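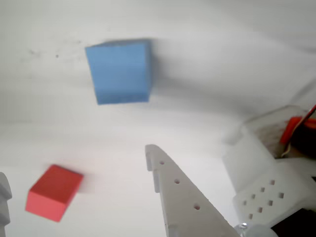
Teindre chez soi : l'atelier du bleu est de retour !

Temps de lecture : 2 min

Vous avez été si nombreux à nous réclamer une nouvelle saison de teinture végétale que nous n'avons pas hésité longtemps. L'atelier du bleu reprend donc à la Maison Lollmont, toujours au rez-de-chaussée, côté cour, avec Samira Zein aux cuves et Fadi Farah à l'étendage. Et quelle joie de retrouver l'odeur du pastel (oui, on finit par l'aimer, même si les voisins de palier en doutent encore) !

Pour celles et ceux qui n'étaient pas là l'an dernier, un petit rappel. Le pastel des teinturiers est une plante à fleurs jaunes dont les feuilles donnent un bleu doux, un peu laiteux, très différent de l'indigo des jeans. Le tissu sort de la cuve d'un vert presque jaune, puis il bleuit à l'air, sous vos yeux, en quelques instants. On a beau l'avoir vu des dizaines de fois, tout le monde se tait à ce moment-là, puis tout le monde parle en même temps.

Cette année, nous travaillons avec des feuilles venues du jardin Zoubi, où Omar Shboul a semé une parcelle entière rien que pour nous. La récolte d'août a été magnifique : des rosettes larges, bien charnues, cueillies tôt le matin et mises à tremper dans l'heure. Omar nous a aussi appris à repérer les feuilles trop vieilles, celles qui violacent sur les bords et qui ne donnent presque plus rien. Le pigment attend maintenant dans ses bocaux, et Samira a déjà fait ses premiers essais sur du lin, de la laine et un vieux drap de coton. Le lin est superbe. La laine prend un ton plus profond, presque ardoise après trois bains. Le drap, lui, est resté plus pâle, mais avec une nuance de ciel lavé que Fadi veut absolument garder pour les rideaux de la salle.

La première séance sera consacrée à la préparation des fibres. C'est l'étape que l'on a envie de sauter et qui fait pourtant toute la différence : un coton neuf est plein d'apprêt, et le bleu y accroche par plaques. Apportez une pièce déjà lavée deux fois à l'eau chaude, sans adoucissant. Une taie d'oreiller, un torchon, une chemise fatiguée, tout convient du moment que la fibre est naturelle – le polyester, hélas, ressort de la cuve comme il y est entré.

La deuxième séance, ce sera le bain lui-même, et les réserves. Yi-chun Kuo nous rejoint pour montrer ses pliages et ses ligatures au fil ciré. Elle a un carnet rempli d'échantillons, classés par nombre de trempages, et elle le laisse feuilleter à qui veut. Prévoyez de vieux vêtements et des gants, le bleu tient très bien sur les ongles aussi !

Côté pratique, nous accueillons 15 personnes par groupe. Les inscriptions se font à l'accueil ou par retour de cette lettre, et les adhérents de l'an passé gardent leur tarif. Hussam Farah tient la liste d'attente et rappelle tout le monde, parfois tard le soir, ne vous étonnez pas.

Enfin, un grand merci à la mercerie Kirard, qui nous a mis de côté plus de 3000 mètres de fil de coton écru. Il y a de quoi teindre, tricoter et broder jusqu'à l'été, et ceux qui brodent peuvent déjà passer choisir leurs écheveaux.

Contact | © Maison Lollmont, tous droits réservés | Haut de page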